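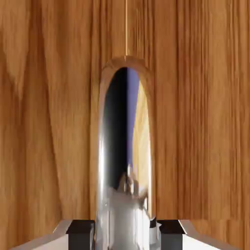
Neues aus der Werkstatt: Tischplatten ölen statt lackieren

Im Gemeindehaus Trodton stehen 26 Tische, die meisten davon seit mehr als zwanzig Jahren. Der Lack auf den Platten war an vielen Stellen stumpf geworden, an den Kanten blätterte er ab. Zur Wahl standen neue Tische, ein neuer Lack oder Öl. Neue Tische hätten je 344 Euro gekostet und kamen deshalb nicht in Frage. Beim Lack wäre der nächste Schaden wieder nur mit einem kompletten Abschliff zu beheben gewesen. Wir haben uns für Öl entschieden.

Die ersten Platten sind fertig, der Rest folgt bis Oktober. Geschliffen wird in drei Gängen, immer mit der Maserung, zuletzt mit feinem Papier. Danach saugen wir den Staub ab und wischen mit einem leicht feuchten Tuch nach. Dabei stellen sich die Fasern noch einmal auf und werden von Hand gebrochen. Wer diesen Schritt auslässt, hat nach dem Ölen eine raue Platte.

Das Öl kommt mit dem Lappen auf die Fläche, dünn und gleichmäßig. Nach zwanzig Minuten nehmen wir den Überstand ab, auch dort, wo die Platte noch viel zu ziehen scheint. Am nächsten Tag folgt der zweite Auftrag. Hirnholz an den Stirnseiten bekommt einen dritten. Pro Tisch liegt das Material bei etwa 700 Gramm Öl, verteilt auf alle Aufträge und beide Seiten. Die Unterseite wird mitbehandelt, sonst kann sich die Platte verziehen.

Ein Hinweis zur Sicherheit: Ölgetränkte Lappen können sich selbst entzünden. Sie werden einzeln im Freien zum Trocknen ausgebreitet oder kommen in den Metalleimer mit Wasser neben der Tür. Bitte nicht zusammengeknüllt in den Müll werfen – auch nicht für eine Stunde.

Für die Nutzer der Räume ändert sich wenig. Die frisch geölten Tische bleiben zehn Tage im Nebenraum und sind in dieser Zeit gesperrt. Danach reicht zum Reinigen ein Tuch mit lauwarmem Wasser und etwas Holzseife. Scheuermilch und Mikrofasertücher bitte weglassen. Rotwein und Kaffee sofort aufwischen. Bleibt ein Fleck zurück, kann man ihn örtlich anschleifen und nachölen, Papier und Öl liegen im Werkstattschrank im unteren Fach.

Die Gruppe aus Vamton hat für ihr Vereinsheim ebenfalls Interesse angemeldet und leiht sich nach dem Sommer unseren Exzenterschleifer aus. Reservierungen für Tische an den Wochenenden im Oktober nehmen wir wie gewohnt über die Liste im Flur entgegen.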